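Deer stalking permits at Watden: your questions

Do calls and scents work?
Sometimes, and far less often than the people selling them claim. I have tried most of the bottled stuff on the Nincombe side and seen no difference I would put money on. A roe buck may come to a call in the rut. He may also leave.

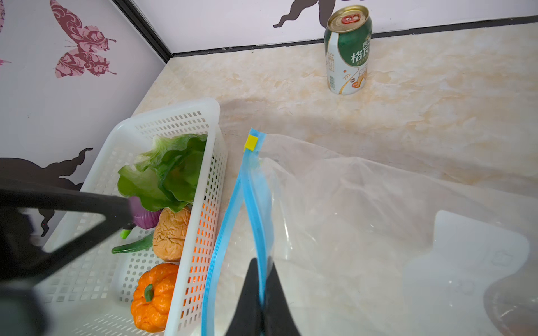
Kadrić

Do I need my own rifle?
Yes. We don't lend them. You will also be asked to shoot at the range first, and "I zeroed it last season" won't get you out of that.

How far will I be expected to shoot?
Our limit is 210 metres. Guests tell me they are fine well beyond it. Perhaps they are, on paper, lying down, with no wind. The limit stays.

What does a day permit cost?
£99 for an outing with a guide, morning or evening. The carcass is extra if you want to keep it. Anyone offering you Watden ground for less is worth a second look.

Am I guaranteed a deer?
No, and I'd be wary of any estate that says otherwise. Last December we had around 15 outings in the Tamen block and plenty of them came home with nothing but cold feet.
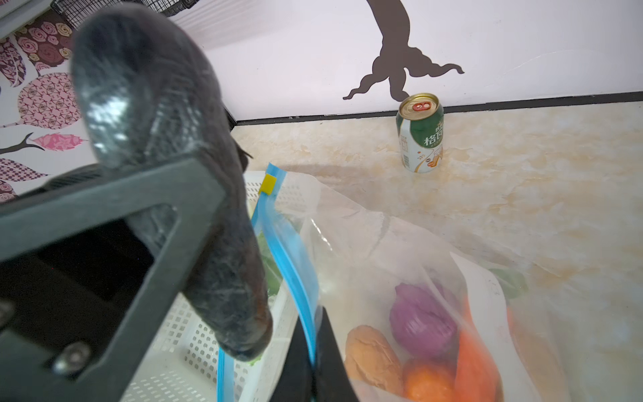
The Tamen block is thick spruce with 2 decent high seats, so if the wind is wrong for both you will be walking, slowly, and probably not seeing much. Ask for the Nincombe side if you want open ground.

Is camouflage worth buying?
I doubt it. Quiet cloth matters more — an old wool jumper will do. Keep still and cover your hands.

Can I bring my dog?
Only if it is steady to shot. Most owners say theirs is. We check.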